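Wed 4 June

1/ Some notes on Clamlow, the lake island I have been reading up on since March. Most of what circulates online is copied from one old travel page, and several of its numbers are wrong. Sources at the end.

2/ Location: southern third of Lake Hulutham. The island runs north–south, with a steep western shore and a shallow eastern one. Nearly all landing places are on the east side.

3/ Elevation. The lake surface is given as 1257 m above sea level in the older survey and the high point of the island as 1462 m. The difference is 205 m. The travel page lists 1462 m as height above the water, and that figure has been copied ever since.

4/ The high point has no agreed name. The survey prints Clander. People in the southern villages use Clander for the whole ridge and call the top something closer to "the stone." I use Clander for the ridge.

5/ Access is by a motor launch from Sales, the market town on the mainland. Crossing distance is 12 km to the eastern jetty. It leaves when loaded. A posted timetable exists but describes the dry season only.

6/ Between the rains and the dry season the wind turns in the early afternoon. Launch crews avoid the return crossing after that. Anyone planning a same-day visit should allow for a night on the island.

7/ Settlement pattern: villages sit on the eastern terraces, fields above them, goats above the fields. There is very little flat land. The terraces are held by dry stone walls, repaired after each rainy season by the households directly below them.

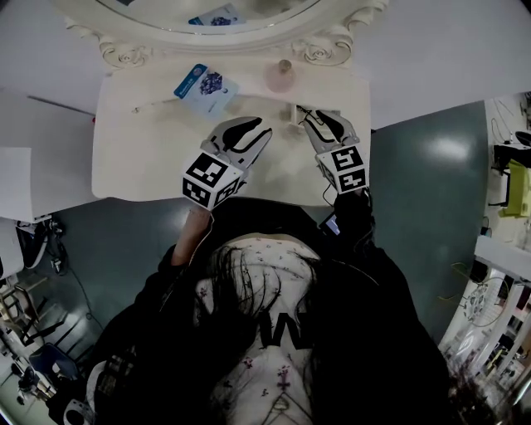
Steinar Hafstein replied that the walls in the north are maintained differently: each one belongs to the household above it, and disputes over a collapse go to the village head. He also says the northern terraces are narrower and mostly planted with beans.

8/ Correction to 7, then. The below-the-wall rule applies to the south. I had one source for it and should have said so. The north follows the opposite rule, and I don't know where the boundary between the two lies.

9/ Crops: cassava, beans, bananas, some coffee on the upper plots. Coffee leaves by the same launch as passengers, in sacks, which affects departure times during harvest. Cassava is mostly eaten on the island.

10/ Fishing is done at night with lamps, from paired canoes. The catch is small fish, dried on racks along the eastern beach. The western side is little used. The bottom drops off too fast there for the nets in common use.

11/ Population. I have found no count I trust. One church register is often cited as giving 1000 people, but it covers a single parish and baptized adults only. It should not be quoted as a figure for the island.

12/ Water: two permanent springs, both on the east slope below the ridge. Villages without a spring draw from the lake. The survey marks a third spring in the north, drawn with a broken line — the legend uses that for seasonal streams as well, so it may be either.

13/ Maps. The survey sheet is usable for relief and poor for paths. It shows a track across the ridge from east to west. Two later visitors report that it stops at the upper fields.

14/ Sources: the survey sheet and its legend, the parish register, two trip reports, and letters from a former launch operator in Sales. Scans of the sheet are in the next post. If you have anything on the northern spring, send it with a year attached.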